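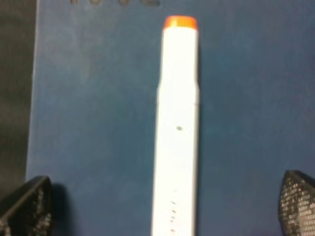
A white marker with an orange cap.

Do felt-tip pens really come back to life?

Somebody in your class has probably told you that a dried-up felt-tip can be saved. Store it upside down, they say. Dip it in water. Shake it as hard as you can. People say these things with great confidence, so let's be a bit suspicious and look at what is going on inside the pen first.

What's in there?

Pull a felt-tip apart (ask first, and wear old clothes) and you will find a soft stick that looks like a bit of stuffing. This is the reservoir. It is made of lots of very thin fibres packed together, and the ink sits in the gaps between them. The nib at the end is made of fibres too, only squashed much tighter.

Ink creeps from the wide gaps into the narrow ones, and from the nib on to your paper. The creeping is called capillary action. You can see the same thing if you dangle the corner of a paper towel in a glass of squash and wait.

So why do pens dry out?

Ink is colour mixed into a liquid. In most children's felt-tips the liquid is mainly water. In permanent markers it is usually a kind of alcohol, and alcohol turns into vapour faster than water does. When the liquid escapes into the air, the colour stays behind and clogs up the nib. Leave the cap off and you are letting the liquid out. It's as dull as that.

Claim 1: "Dip it in water."
Partly true. If the ink is water-based, a quick dip can loosen the dried colour in the nib. The pen will look pale afterwards, though, and it can't make new colour. If the ink is alcohol-based, water won't do much at all.

Claim 2: "Store it nib down."
Might help a bit, if there is ink left. Gravity does pull on ink, but the gaps in the fibres hold on to it rather well. Don't expect miracles from a pen that has been open since April.

Claim 3: "Shake it."
For an ordinary felt-tip I am not convinced. There is no puddle of ink sloshing about inside. Paint markers are different — those do hold loose liquid, and the instructions tell you to shake them.

Claim 4: "The black one always runs out first."
Does it? Or do you just use the black one for every outline? That is a question about you, and the pen can't answer it.

Test it yourself

Lutfa Talukder, who is nine, sent us her test. She took 2 dried-up blue pens of the same make, dipped one in water and left the other alone, then drew lines with both until they faded. The dipped pen went further. Good work, but Lutfa spotted the problem herself: maybe that pen had more ink in it to begin with. She would need a lot more pens to be sure.

If you try it, change only one thing at a time. Write down what happened even if it's boring. And if a packet promises that its pens "never dry out", ask how long anybody waited before they printed that.

Next time: is invisible ink any good?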